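Do Adjustable Work Tables Live Up to Their Brochures?
Student project report, Occupational Therapy Equipment module

We began with the sales claims. The Vimard crank table and the Losel electric table are both sold as suitable "for every user," a phrase neither maker defines. Our question was narrower: can a seated client with weak grip change the height alone?

Method
Each table was set to its lowest position and loaded with 35 lb of books. A student wearing stiff gloves tried to raise it within 60 seconds, seated, using one hand.

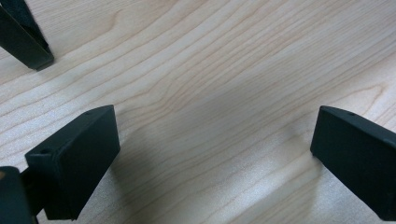 Sachiko Iwasaki objected that gloves copy stiffness and tell us little about weakness, so a pass should not be taken as proof of anything. We agree, and have dropped the word "accessible" from our results.

Results
The Vimard failed. Its crank sits too far under the top and the handle slipped in the glove. The Losel passed, but its button panel was hard to find by touch, and it stops dead if the outlet is switched off. At $2250 against $1000 for the Vimard, we expected a manual backup.

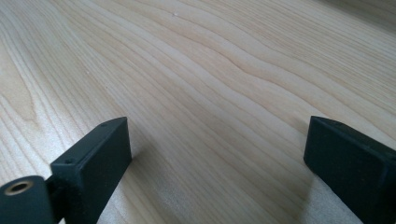
Figure 2. Tabletop, wood-grain surface.

Limits
One tester, two tables, no clients. We also asked Barbosa for a loan of the Rustico, their spring-assisted model, and got a catalog in October instead. Its stated lifting force comes with no test method, so we left it out of the comparison.

We would not recommend either table to a clinic on this evidence. The next group should borrow a force gauge and start with the crank.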